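3.2 Station set-up and upkeep

The Somau station is a kitchen sink with two bowls set into a white countertop. The head camera is checked against a fixed target every 11 runs, and the hand joints are re-zeroed at the same time. 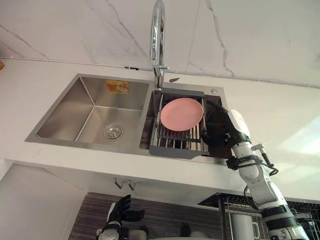
Figure 2. Head camera view at the sink station. The right hand grips the rack beside a pink plate.

Cables on the right arm run along its outer side. In March one of them began to rub at the forearm, and Ultan Ní Mhurchú refitted it with more slack at the elbow. The arm was then run for seven hours without load before trials resumed.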